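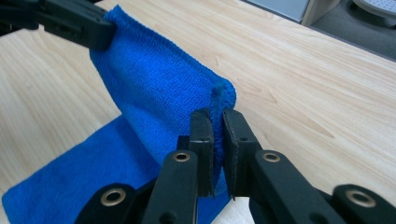
Royal blue microfiber with a thick, slightly rolled edge.

I bought a pack of the Memden towels to replace a drawer of old cotton rags. There are 4 in a pack and I ordered 2 packs, which has been plenty for a two-person apartment. I've used them since March for dusting, wiping counters and drying the car.

The first thing I noticed was the weight. They are thicker than the Brammont cloths I had before, with a dense looped surface that picks up crumbs and pet hair in one pass. They hold a lot of water too. One towel does the hood and roof of a small car before it needs wringing out.

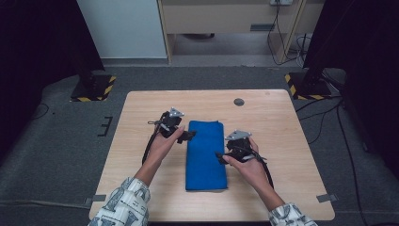 Folded lengthwise on a wood table.

Folded, they stack well and don't slide off each other. Mine sit on a narrow shelf over the washer and the pile stays put – the Brammont ones never did.
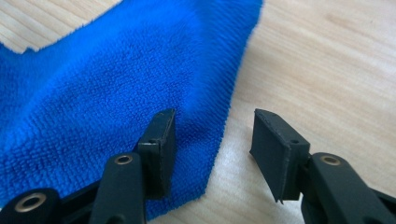
Washing is where I'd take a little off the score. The label says no fabric softener and low heat, and I followed that, but they still shed some lint in the first few loads. Wash them alone until that stops. The pile is fluffy all over, and along the edges it can get fuzzy and frayed, so the outline of the cloth looks soft and uneven when it's spread out on a table. It hasn't affected how they clean. If you want a crisp edge for polishing glass, buy a flat-weave cloth for that job and keep these for everything else.

Four stars. I would buy them again.

Riaan Engelbrecht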